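Kusura planning software - progress report to Trismont
3/23/20

In this period we worked on the task planner for two arms. The planner now keeps one list of objects for both grippers, so the left arm can stay near the lid while the right arm handles the buns. The state below has two buns in the steamer and two on the plate.

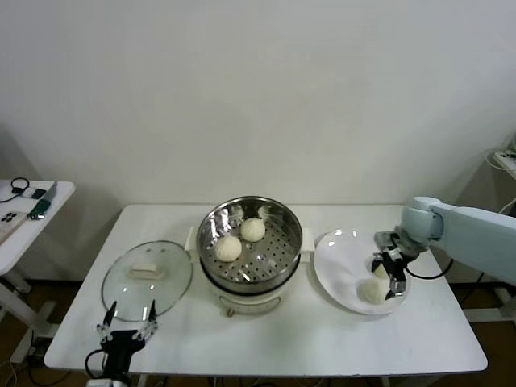

Grasp planning and tests

We ran 365 planned grasps in simulation and 88 on the real arms. The main fault is still in perception: shiny metal gives false depth points, and the planner then chooses a too high grasp. Clyde Kowalczyk has written a filter for this. With four buns in the basket the fingers have little free space, and the approach angle must be computed again for each bun.
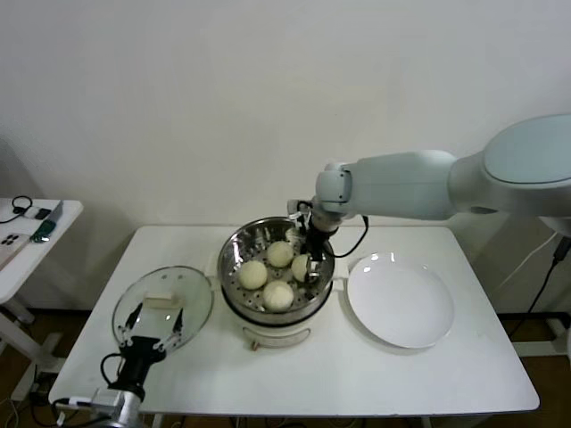

Kamala Unnithan asked that the filter be tested with the lights lowered before we merge it. We agree - this will be done before August.

Tags: Motion planning, Project reports

Comments (2)

Pai: Is the depth filter also in the public branch?

Grokside: Please share the grasp logs too, if possible.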